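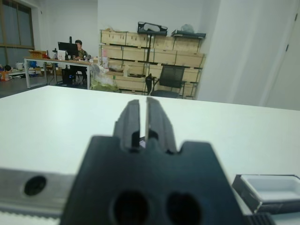 Big table, small tray, window end behind with the heap still on the floor.

Workshop > Notebook > Room > December

3 min read

December, started writing this up at 4.15 with the light going

Big table is in its new place and I love it. We've talked about turning it since the summer, and once Vilho and I had hold of it the whole job was done before the kettle boiled. You can now walk all the way round without going sideways! Heather came in, did a full lap and went back out again without saying what she'd come for.

Measurements, so we don't have to do this twice: 167 cm from the table's long edge to the wall on the door side. I first wrote 176 on the back of my hand, so ignore the hand. Gap at the narrow end is 600 mm, tight with a trolley but fine for a person. Ruairi thinks 600 is mean. He may be right, we'll live with it for a bit.

Floor mark: short bits of green tape at each leg. Please leave them down until Greer has drawn the plan.

The top cleaned up better than I hoped. Started with warm water and washing-up liquid, which shifted most of it, then the Trasen paste on the old glue rings. Two goes with the paste, soft cloth, small circles. I would not use the rough side of the sponge, I tried it on the underside and it dulls the surface straight away. There's one faint ring that won't budge and I've decided to like it.

Small trays: the shallow white one with the dark grey rim is staying on the table as the "in the hand right now" tray. Screws you've just taken out, the bit you'll want again in a minute, that sort of thing. I had a jar for this before and spent my life tipping it out to find one washer. Shallow is so much better -- you just look in. Saoirse wants one for every person and I'm all for it. Ritchie sell them in packs of 40, far too many, but she's going to ask next door whether they'd split a pack.

Desk with the light wooden top: stays where it is for now, on its metal legs, well back from the table. Two ideas going.
- Greer: push it under the window and use it for paperwork and the label printer.
- Me: keep it out in the room as a packing desk so boxes never land on the big table.
I'm still on my side of this but the daylight over there is lovely, even in December, and I can see why she wants it.

Window end. Right. Boxes, bags, equipment, the orange bucket, all on the floor together still. I did a first sort on paper only:
- bags: Heather's to go through, she says most can be emptied into one
- boxes: flatten anything without a lid
- equipment: Vilho to say what goes on the Verkon shelves when they come
- orange bucket: keep! It's the only one that fits under the tap

The Verkon order is two bays, grey. Brellum are doing the delivery and want somebody here to sign. Ground floor drop only, so we carry them through ourselves. Ruairi has offered and I've written it down so he can't wriggle out.

Weight: each bay takes some 2 hundredweight per shelf according to Vilho, who will not use kilos before lunch. Convert before loading.

Still to do
- felt pads for the desk legs, they screech on the grey floor
- wipe the window frames, dark ones show all the dust
- second cloth for the Trasen paste, first one's had it
- ask Saoirse about tray numbers once she's been next door
- try the table at standing height for a week, then argue about it

5.30: Greer has been in and moved one of the green tapes. Re-measured, still 167.

Notebook pages are kept by the workshop. Corrections to Heather Crichton, bench two. © the workshop. Back to top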